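Subject: Re: [cell-maint] Binitz cell, plate pick drifting to the right
List: cell-maint

Wrist camera view at the pick position, fingers open over the plate:
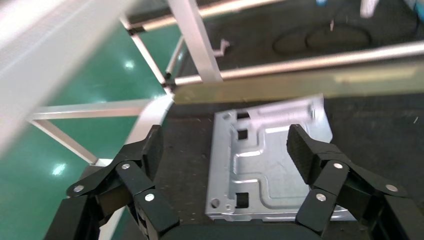 Angeliki Gkikas wrote:

> Before you touch the taught point again, check the pins in the finger
> linkage. We had the same complaint on the Kondport cell in October and
> spent two shifts moving the pick position a little at a time. The point
> was fine. One finger had play in it and the other did not, so the plate
> got pushed over each time the gripper closed.
>
> Take the air or power off, hold each pad near the tip and rock it. If
> one side moves more than the other, stop there and fix that first. Also
> look at when the pads were last changed. We always change both.
>
> What closing speed are you running? And is the part located by
> anything, or does it just lie on the mat?

Thanks, this was useful. Answers in order.

I rocked both pads this morning with the gripper powered down. The left one is tight. The right one has play that I can feel but could not get a good reading on. Most of it seems to come from the joint at the elbow of the link. I have not pulled that pin yet. We have one spare pin set on the shelf and I would like a second set in the building before I open it up, so I have asked Grosemik for a price and a delivery date.

Pads: the log says both were changed at cycle count reset, and the counter was at 291 when the first bad pick was written up. So the pads are close to new. The pins are not in the log at all. I think they are the ones the gripper came with. I have added a line for them to the sheet.

Closing speed was 11 percent during setup and somebody raised it later. I put it back to 11 for now. At that speed the plate still shifts, but less, and it is easier to watch on the camera.

The part is not located by anything. It lies flat on the mat and we grip it across the width. The left edge has the narrow bent-up flange, and the other pad comes down on the right edge. I had wondered if the flange was the cause, with one finger touching before the other. Your explanation fits better. The same part ran fine on the old fingers, and the flange has not changed on the drawing.

What I plan to do:

1. Replace all the pins on both sides, even though the left feels good.
2. Put the pads back on with new screws and mark them with paint pen.
3. Run the empty open/close check for 500 cycles and rock the pads again.
4. Re-zero the fingers with the gauge block.
5. Only then check the pick point. Leave it alone if it is within tolerance.

I also want to wipe the mat down before step 5. It has picked up specks of dust and lint, and I don't want grit under the plate while I am trying to measure where it sits. The Midtbø cell gets its mat wiped every shift and ours should too. I have written that into the startup list, after the camera lens.

Two questions back to you or anyone else on the list:

Did you grease the new pins or put them in dry? The manual for ours says dry, but the page is for the older body and I do not trust it.

After the change at Kondport, how long did you wait before checking for play again? I was going to look every 6 weeks.

I will post the readings when the pins are in.

> One more thing, save a copy of the old pick point before you start. We
> did not, and had to type it in from a printout.

Done, it is in the cell folder with the program backup.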